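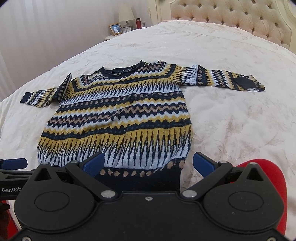
Patterned pullover laid flat on the bed, sleeves out to the sides, before folding.

Home Guides Laundry Kitchen Workshop Standards Contact

Folding Knitwear With a Handheld Gripper: Good Practice for Household Sessions

This page sets out the working rules for garment folding carried out in private homes with a handheld gripper. It applies to operators, to site leads, and to householders who have agreed to have their rooms and clothing used. It replaces the February sheet, which covered woven shirts and towels only. The section on knitwear was prepared by Nélida Ocampo, and the equipment section was revised by Hipólito Sosa after the Podmont sessions.

1. Choosing the surface

A made bed is the preferred surface for adult sweaters. It gives enough room for both sleeves to be opened fully, and most people fold there already. The bedspread should be pulled level before the garment is laid down. Quilted and stitched covers are acceptable if they lie flat, but loosely woven throws should be removed and placed on a chair. The gripper pads catch on open loops, and a pulled thread in a householder's blanket must be reported in the same way as damage to a garment.

Where no bed is available, a table may be used if it is at least 800 mm deep. Ironing boards are not suitable. They are too narrow for long sleeves and they move under side pressure.

Pillows are to be set aside. Personal items on nightstands, including photographs, stay where the householder keeps them unless the householder has asked for them to be put away. Operators do not rearrange a bedroom on their own judgment. If a framed photograph shows people, the site lead confirms before work starts that the consent form covers it.

2. Laying out the sweater

Lay the sweater with the neckline toward the headboard and the hem toward the operator. Open both sleeves outward. Smooth the body from the center to the side seams with the flat of the hand. Do not tug on the ribbing at the hem or cuffs, which stretches easily and may not recover.

A perfectly flat start is not required. A raised fold near the shoulder, or one sleeve lying at a different angle from the other, is an ordinary starting position and should be left for the operator to deal with during the fold. What is not acceptable is a sleeve trapped under the body or a cuff turned inside out. Correct these by hand first.

Banded and patterned knits are useful for checking alignment. When the fold is finished, the bands on the upper layer should run parallel to those underneath. On plain knits, use the hem and the side seam as the guide.

3. Gripping

Knitwear is to be held by the double thickness wherever possible. A single layer of knit pinched between ribbed pads will stretch at the point of contact and can keep the mark. Approach the hem or cuff from the edge, with the fingers open and low to the bed, and close slowly.

- Take the ribbing across its width, well clear of the cast-off edge.
- Do not grip floats on the inside of a stranded pattern. If the inner face is showing, turn the piece by hand.
- Do not drag the garment across the cover to reposition it. Lift, move, and set it down.
- Release fully before withdrawing the fingers. Partial release is the most common cause of snags.

Pads are to be wiped before each garment and inspected for lint, grit, and rough edges. A worn pad is changed before the next fold. Operators remove rings, bracelets, and watches.

4. Order of folds

Sessions follow the Tedier fold, which is the one given in our laundry guide for shelf storage:

First, bring one sleeve across the chest, with the cuff ending near the opposite side seam. Bring the second sleeve across in the same way. Next, fold each side of the body inward so that the edges meet near the center. Finally, lift the hem and bring it up to just below the neckline. Thick sweaters may be folded in thirds at this stage if the shelf is shallow.

Rolling is not part of the standard. Hanging is not permitted for any knit above 450 g, as the shoulders will drop under the weight.

If a fold fails, the operator opens the garment by hand, returns it to the starting layout, and begins again. The failed attempt is kept and marked as failed. It must not be deleted or joined to the second attempt. Reviewers at Ulloa rely on a true record of what went wrong, and several of the changes in this edition came from folds that were abandoned halfway.

5. Pace and posture

Work at the speed of ordinary careful housework. Hurried closing of the fingers produces poor folds and is hard on the fabric. Beds are low, and an operator who bends from the waist for a full session will feel it by evening - kneel on a cushion, or fold from the foot of the bed where the height allows.

Breaks are taken away from the bed. The gripper is not to be rested on the garment or on the bedspread at any time. Use the stand, or a clean tray placed on the floor.

6. Care of the householder's property

All knitwear must be clean and fully dry before use. Check the care label and note the fiber content on Form 520. Items that are felted, beaded, visibly moth-damaged, or described by the owner as having sentimental value are declined politely.

At the end of the session, the site lead inspects each item with the householder. Small pulls may be eased back with a blunt needle if the owner agrees. Anything larger is entered on Form 841, and the garment is left untouched. The bed is put back as it was found, pillows included.

7. Equipment check

Before each session, confirm that the pivot screws are tight, that both fingers meet evenly along their length, and that no oil is present on the linkage arms. Disteck pad sets are supplied in pairs and must be changed in pairs - a new pad closed against an old one grips unevenly and will twist fine knits.

Questions on this page should go to the site lead first. Proposed changes are reviewed before each new edition, and should name the section concerned and the type of garment involved.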